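> On the Wukel list, Engebretsen's group asked: does a wrist view alone tell the policy where the edge of a round table is, or do you still need the head view?

Dear all,

I try to answer with our own material from Avthorpe. The hard case is close range, when the fingers are almost at the wood and the rim fills a large part of the view. 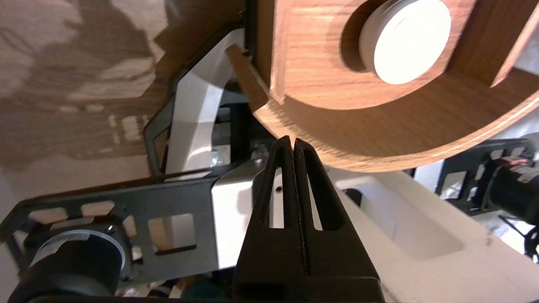
*Ebbe Kvam, Stornance project, 2024-03-21*

We trained on 900 episodes and held out 32. With wrist views only, the edge error was 12 mm. Adding the head view made it smaller, but only before the approach. Two cases are worth looking at:

1. Double edges. A dark gap between two curved layers of wood is a strong line, and our detector often takes it for the outer rim. Strong light on one side makes this worse. 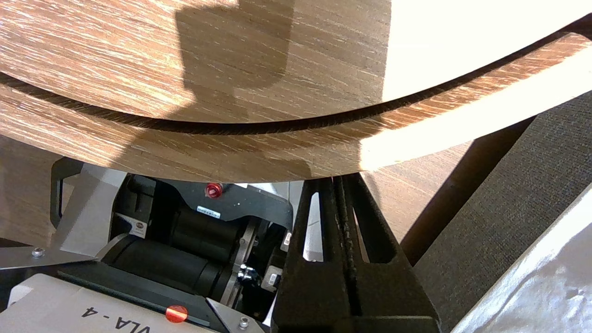

2. Objects on top. The head view gives the whole oval of the top, and also the telephone, which we must mask before fitting the curve.
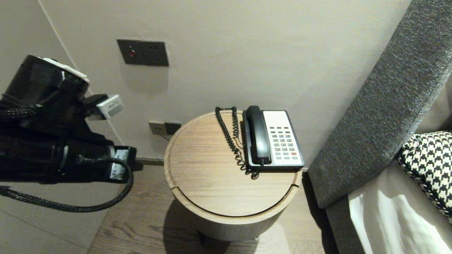
I do not have a good number for the second case yet - the masks are still done by hand.
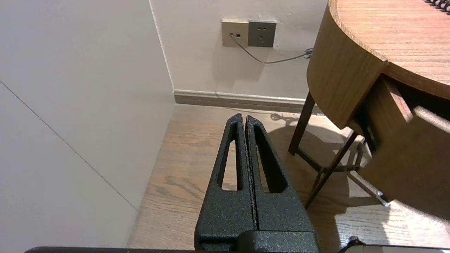
Our next question is how to treat a table whose outline changes. The fit assumes one closed curve, and a drawer pulled partly open breaks it. I would now fit the top and the apron separately. Has someone on the list tried this?

Best regards,
Ebbe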